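April, late, kettle on for the third time.

What a day! I've finally got the hang of the hand controller and I can't stop moving my wrist about in the air, even now at the kitchen table. Keyvan Kazemi says everyone does that for the first month. He caught me steering a biscuit.

We're on the sofa set for Mimcombe, all in simulation, and the job is to pick up the wooden block and put it down on the white disc. Sounds like nothing. My first go this morning I came in far too low and shoved the block under the cushion edge, and the second I let go too soon. Then Ertuğrul Karakaya told me to stop watching the arm and watch the wrist view instead, and it all clicked. You lean in, you feel (well, you don't feel anything, but it seems as if you do) the fingers close, and up it comes!

Only the good runs count, and we need 300 of them before Kuusk will start training on it. I did the one saved as 2072 just before lunch and it's my favourite so far – slow, smooth, no wobble on the lift. Keyvan wants a bit of wobble, mind you. He thinks that if every run is too tidy the robot never learns how to get itself out of a muddle, so tomorrow I'm to start from odd angles and put my own mistakes right as I go. I rather like the idea of teaching it to recover.

Block in hand, from the room view and the wrist view: 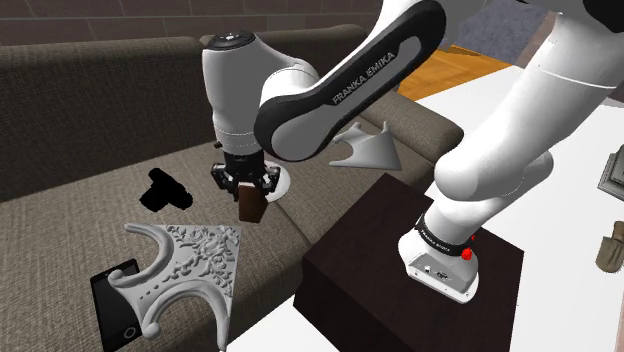
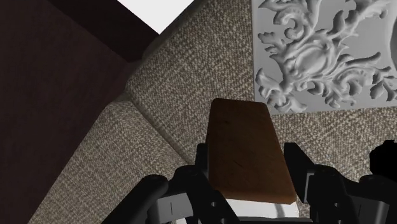 My thumb is sore from the grip button and I've promised to try the left hand after breakfast, which Ertuğrul swears by. He's done almost 3000 runs on the old Plekimier set and can chat about football all the way through one. I still hold my breath! Must remember to take the flat cushion for the chair, and to ask Keyvan whether I can have a go at the drawer task next.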